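Workshop tips: collecting demos for a learning arm

Quick notes from the Keststead bench, mostly for whoever does the next batch. Will tidy up later.

Light table, plain top. Shiny ones cause trouble with the lights on.

Put the tray down first, then the bowls, then the small stuff. Tape marks under the tray if you want it back in the same spot, but do shift it every 12 runs or the arm just learns the spot and not the tray.

Mix your shapes. Round, long, lumpy. A carrot and a bunch of grapes teach it more than ten identical blocks. Cloth in a bowl is good too, crumple it diferently each time.

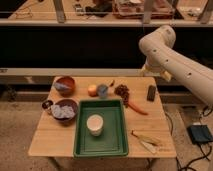 How many runs do you need before training is worth a go?
We start at 1,000 for one task with a few objects. Fewer than that and ours grabbed at thin air half the time.

Naming. Task, object, run number, in that order. Murura (our folder script) chokes on spaces so use dashes. Back up before you go home, not on Sunday when you remeber.

Bad runs: keep them, seperate folder. Fumble then recover is useful. Fumble then give up, bin it.

Go slow near the rim of a bowl. Jerky hands make jerky data. Swap drivers after 2 hours, tea, swap back.

Check cables before every session. Anything trailing near your feet, move it.

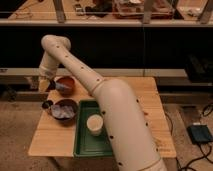

Rindico wrote in to say that swapping drivers mid-batch gave them two styles in one set, and they'd sooner stop for the day and finish with the same pair of hands. Fair point. Note who drove in the log at least, then you can split it afterwards.

Last batch came to 1,035 runs, bad ones included. Next up is lids.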